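Print | E-mail

Student project report: Which small car suits a first-time buyer?
Jan 28, 2018

For our transport course we compared two small cars, the Barnum and the Suvedon. Both makers have presented a new model and both speak much about town driving, so we wanted to see what a young buyer gets for the money. We worked from the printed brochures and from one visit to the Sepúlveda showroom in Kakanwood, in November.

Method
We made a questionnaire with 14 points, among them boot space, view to the rear, seat comfort and the cost of a service. It was given to 50 students of our college, and almost all of them hold a licence. After this we sat in both cars and took our own measurements with a tape. A test drive was not possible, as the showroom asks for a longer driving experience than we have.

Results
The students put running costs first and the look of the car quite low, which surprised us. The Barnum has the larger boot, but its loading edge is high and one must lift a heavy bag over it. In the Suvedon the rear seats fold flat – this was the feature we liked most. The driver of the Barnum sees better to the back.

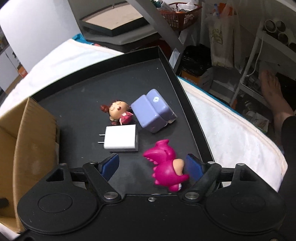

On service costs we could compare only the first 5 years, for the brochures give no prices after that. The Suvedon is cheaper in this period, though its tyres are of a less common size and we did not find a price for them.

Weak points of our work
All the answers came from one college, and we measured each car only once. With more time we would also ask people who already own a small car. The questionnaire is printed in the appendix.

Print | E-mail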